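Frequently Asked Questions

Last updated 3 Feb 2018

Gargate Table Hire rents dining and work tables for weddings, suppers, craft fairs and the kind of family gathering where somebody has overestimated the kitchen. These are the questions we get most. If yours is missing, call the shop and ask for Osaze, who likes questions, or Tobiloba, who likes them short.

How far ahead should I book?

Four weeks is comfortable for most of the year. For summer Saturdays we'd say as soon as you know the date, and possibly before you've told your mother. We can often manage a booking at two days' notice in February, when the whole county appears to eat standing up.

Is there a minimum order?

Two tables. We used to deliver singles, and we used to lose money on Tuesdays and every other day as well.

How many people fit at one of your tables?

The Sumeo, our long one, seats eight in comfort and ten if they're fond of each other. The Wieser is square and takes four. People ask whether you can squeeze six around a Wieser. You can, in the same way you can wear shoes a size too small.

Do you charge a deposit?

Yes, $140 per booking, returned within a week of the tables coming home. We take off for damage, which means burns, deep cuts, missing legs and anything involving a staple gun. Crumbs are free.

What counts as normal wear?

Light scratches, the odd dull patch, a faint ring you'd only find by crouching. We refinish the tops every winter and don't go over them with a magnifying glass in between. If you spot a mark when the tables arrive, tell the driver and he'll write it on the sheet. If you spot it when the tables are leaving, you can still tell the driver, but his face will be different.

Do the tables need tablecloths?

No. Plenty of people cover them out of habit and then spend the evening rescuing glasses from the folds. The tops are pale wood with a clear finish and they look good bare, especially with a runner and not much else. If you want cloths we have them in white and in a gray that Tobiloba calls "stone" and everyone else calls gray.
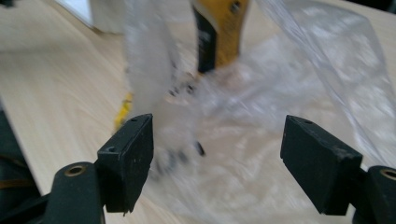
Pale wood with a light grain. Cloths are optional.

The color won't match perfectly from one table to the next. Wood doesn't, and the older tops have gone a little warmer over the years. Lined up end to end in evening light, you'd have to be looking for it. The best man will be looking at the bar.

Can I put hot dishes straight on the top?

Please don't. We send a stack of cork mats with every order and they come back to us suspiciously clean. Candles are fine in holders with a proper base. Tea lights in their little tin cups get hot underneath, so put a saucer under each one.

Someone has spilled red wine. What now?

Wipe it up with a damp cloth, then a dry one, and carry on. Don't scrub it with bleach, salt, baking soda or whatever your uncle read about. The finish can stand a spill that's dealt with the same evening. It's much less forgiving of a puddle left until lunch the next day.

Can the tables go outside?

Yes, on level ground and under cover. A tent counts. A tree does not count, however large. If rain gets in, dry the tops and stand the tables somewhere airy, away from heaters.

Do you set up and take down?

Setup is included at ground level. Stairs cost extra, and we'd like to hear about them before we arrive. We'll place the tables once, where your plan says they go. Moving them afterward to see how they'd look by the window is a hobby we leave to you.

How far do you deliver?

Anywhere in the county, and a little past it if the road is decent. You can also collect from the shop. A Sumeo will not go in a hatchback. We have watched many people try, and we have a bench out front for the purpose.

Do you rent chairs?

We don't. Zillari, two doors down, rents chairs and has 1000 of them, so we've never felt a gap in the market. Tell them your Gargate booking number and they'll try to deliver at the same time.

What if I need to cancel?

Up to two weeks before, you get everything back. After that we keep half the hire fee and return the deposit in full. If the wedding itself is off, call us anyway. Osaze is kind about it and has never once asked for details.

Can I buy one of the tables?

Once a year we sell off the oldest ones, usually in February after the refinishing is done. Leave your name at the shop. Prices depend on condition and on how long Tobiloba has had to walk around them.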